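Speaker notes, Gredasgate open shop day, 2018-05-19
Slot is 22 minutes plus questions. Talk slower than last time.

Hi everybody, thanks for squeezing in. I'm Alaric Haddad, I have the bench by the back wall at Gredasgate, and I want to talk about a pair of robot arms, a board full of little parts, and how long it takes to get a machine to do something my niece did in one go while eating a cracker. (Wait a second here. People are still finding chairs.)

Quick show of hands: who has built anything with a motor in it? Okay. And who has built something with a motor in it that worked the first day? Right, same as us.

We started in November. Bernadette Park and I had been arguing about grippers, the simple two-finger kind, and whether you could do real assembly with them or whether you needed a whole hand with knuckles. She was for simple. I was for knuckles, mostly for the reason that I wanted to build knuckles. Latrice Boateng got tired of listening to us and said fine, pick a job, build for the job, stop talking. So the job became the board.

We call the board Gudby. Don't ask me to spell out what it stands for, it was late and it doesn't stand for anything. It's a flat white plate with places for small parts to go, and the parts are little plastic bits in blue and white. Everything on it is meant to be annoying in its own special way. Pegs want to tip over. Slots want you to come in dead straight. If you can do the whole board you can do a lot of the dull jobs we do around the shop, and that was the dream: let the arms do the dull jobs!

(Next slide. Let them look at it before talking.)

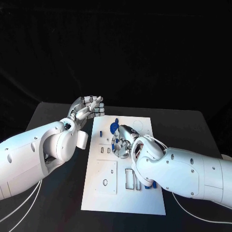 Right hand holding a blue part over the Gudby board, left hand parked in a fist.

So that right hand has hold of the part, and I want you to notice the grip, all those silver fingers bunched around something that small. For months we couldn't get that. The fingers would close in the wrong order, one would get there early and flick the part clean off the plate, and then you're on your knees with a flashlight. Loretta Escobedo keeps a jar of the ones we found. We've printed 1,617 parts so far and I'd rather not guess where the rest went.

What fixed it was boring. We slowed the first finger down. It touches, it waits, the others come in and settle around it, and only then do they squeeze. I had written this whole clever routine with force limits on every joint and it was worse than the version with a pause in it. I kept the clever one in a folder and I visit it sometimes.

Now look at the other hand, up by the corner, doing nothing. I get asked about that one a lot. We close the idle hand into a fist and hold it up out of the way, because open fingers catch on things. An early version left it flat and relaxed and it swept half the pegs off the board on its way home. If you take one thing back to your own build, park your spare hand.

(If running long, skip to cables.)

The curtain and the dark table top. Barrett Iwasaki's idea, and I made fun of him for it. Our parts-finding software kept getting excited about the pegboard behind the bench. It once tried very hard to pick up a poster. Black cloth behind, dark top underneath, white board in the middle, and the trouble mostly went away. Cheapest upgrade on the whole project. Do this before you spend a weekend on settings like I did.

Cables! Everyone hates this part and I love it. You can see ours curving off across the table, and yes, they need that slack. We first tied everything down nice and neat, and the first time the arm reached across it pulled a plug out of its own wrist. Leave a loop. Then leave a bit more. And keep the panels over the wrist easy to get off, you'll be in there every week. We use a checker program Lyons users may recognize the look of, I called ours Esska, and all it does is wiggle each joint in turn and beep if one doesn't report back. It takes 24 seconds. Run it every time you sit down.

Where are we now? Single pegs are good. The slots are so-so. Our longest streak without dropping anything is 13 and I was unbearable for the rest of that evening. Two hands on one part is next, and Latrice has that on her list for the summer.

(Stop here, take questions. Repeat each question into the mic. Someone will ask what it cost; the parts list is on the clipboard by the door, Bernadette has the spare copies.)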